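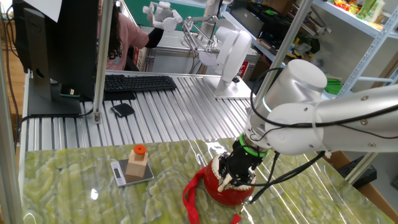 Materials Handling Office, Ernell Technical Institute

How to Weigh Small Items on a Bench Scale

Staff and students who send small parts to the Bullau store are required to record a weight for each item on the intake sheet. The procedure applies to any compact digital scale of the kitchen type, such as the silver model used at our green-topped table. It should be read before a first session.

Preparing the surface

Place the scale on a firm, level part of the table with the display facing the person who will read it. Polished tabletops reflect overhead light, and the figures may be hard to read from some angles. Turn the scale slightly until the display is clear. Move straps, cords and sleeves away from the platform. A strap that rests partly on the table and partly on the scale will give a false reading.

Weighing a rigid item

1. Switch on the scale and wait for the display to show zero.
2. Select grams. Ounces are not accepted on the intake sheet.
3. Set the item in the center of the platform, on its widest face. A wooden block with a square base should stand on that base.
4. Leave any cap or peg in place if it is stored with the block, and write "with cap" beside the weight.
5. Wait until the figure stops changing, then write it down.
6. Lift the item off and confirm that the display returns to zero.

Repeat the weighing once. If the two readings differ by more than 2 grams, clear the platform and begin again. In a sample entry supplied by Pouran Hosseinzadeh, the readings were 376 and 379 grams. The difference is above the limit, and the entry was sent back for a new weighing.

Weighing a round item with a strap

Round items tend to roll and should be weighed in a shallow tray. Put the empty tray on the scale and press the tare key. Lower the item into the tray, then gather the strap and lay it on top - no part of it may touch the table. Record the weight as a single figure, strap included.

Completing the sheet

Enter the item name, the color, the weight and your initials. Sheets received by 4 p.m. are filed the same day. Questions about form 319 should be directed to Dardo Echeverría at the intake desk.

Filed under: Procedures, Weighing and Measuring

Related pages
Checking a Bench Scale with the Grostus Weight Set
Labeling Items for the Bullau Store
Booking a Table in the Ayele Room
Care of Polished Tabletops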